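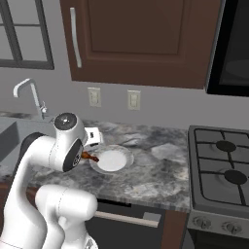
Drumstick-to-plate task in the sim kitchen, stock hand on the arm. Click to enlarge.

Parallel hand vs. the Tinden three-finger in sim – am I measuring anything?

Posted by kolev_curious, 29 June 2021

I've been comparing two grippers on the same arm in simulation, and I've reached the stage where I no longer trust my own spreadsheet. The task is the one in the picture: get the drumstick onto the plate. Arm, kitchen, controller and start poses are all the same. The only thing I swap is the hand.

Stock parallel hand: 100 trials, 64 good.
Tinden three-finger model: 100 trials, 82 good.

18 points for a hand that costs more than my car sounds like an easy decision, and that worries me. The drumstick is a rigid mesh with a friction value I got from somebody's old config file. The comment next to it says "seems ok." Controller is Senden, default gains, no force feedback in the loop.

So: is that gap real, or have I built a very expensive way of testing one friction number?

----

stevodik_refugee wrote:

You've tested one friction number. Congratulations, most of us take a whole summer to get there.

Sweep it. Run each hand from slippery to sticky and plot both. If the lines cross anywhere, you have no result. When we did this with Stevodik's sim the two hands swapped places twice, and after that I went and had lunch for two hours.

----

gkershaw wrote:

I'll disagree a little with stevodik. Sweeping friction is fine, but look at the shape first. A drumstick is fat at one end and thin at the other. A parallel hand closing on the fat end has a taper to squirt off of, and three fingers will cage it whether or not the friction is right. I'd expect some of your 18 points to survive.

Where do the failures happen? Lost at the grasp, lost on the way, or dropped and rolled off the plate? Those are different problems and only one of them belongs to the gripper.

Glenys Kershaw

----

kolev_curious wrote:

I did log it, I just hadn't looked. For the parallel hand, 36 failures: 24 slipped during the lift, 7 never closed on it properly, 5 landed and rolled. I'm not going to pretend I planned for those last five.

----

gkershaw wrote:

24 of 36 in the lift. There's your taper. Try grabbing the knobby end before you spend any money.

----

bench_goblin wrote:

Or stop simulating chicken and buy a chicken. They're cheap. The real thing is greasy, lumpy, and will humble both hands equally.

I ran a parallel hand on real food for most of last year. The sim said 90-something percent. The food had other views.

----

stevodik_refugee wrote:

"Buy a chicken" is a great plan if you own the arm. Some of us have the arm on a purchase order that's been waiting for a signature since the last ice age.

----

hkaragiannis wrote:

Nobody has asked about the camera yet, so I will. Is your view anything like that screenshot? Because from that angle you can't see the fingers at all. They're under the hand and behind the wrist. If your policy takes that as its only image input, it's grabbing by faith, and a wide three-finger hand forgives bad aim much more than a parallel one does. You could be comparing tolerance for a bad camera.

Hrvoje

----

kolev_curious wrote:

Hm. Yes. That's the view. It's the only view.

I had a wrist cam in an early version and took it out to speed up rendering. Saved me 264 milliseconds a step and I was very proud of it.

----

hkaragiannis wrote:

Put it back. Then rerun both hands with the same seeds.

----

bench_goblin wrote:

Counterpoint: his failures are slips, mostly. Only 7 missed the grasp. If the camera was the problem you'd see a pile of misses and a few slips. I don't buy the camera theory.

----

hkaragiannis wrote:

A bad grasp that closes on something gets logged as a grasp. Then it slips in the lift. It goes in the wrong column. I've filled in that column myself.

----

bench_goblin wrote:

OK, that's annoyingly fair. I still say chicken.

----

kolev_curious wrote:

Plan for July, then, in this order:

1. Wrist cam back in, both hands, same seeds.
2. Friction sweep, both hands.
3. Parallel hand again, aiming for the thin end.
4. Log the grasp position at closing, so a slip and a bad grasp stop sharing a column.

The Tinden quote is good for another month – I'll sit on it. Does anyone have a drumstick mesh with sane mass properties? Mine has its center of mass slightly outside the meat.

----

stevodik_refugee wrote:

Slightly outside the WHAT

----

gkershaw wrote:

Please fix that before step 1.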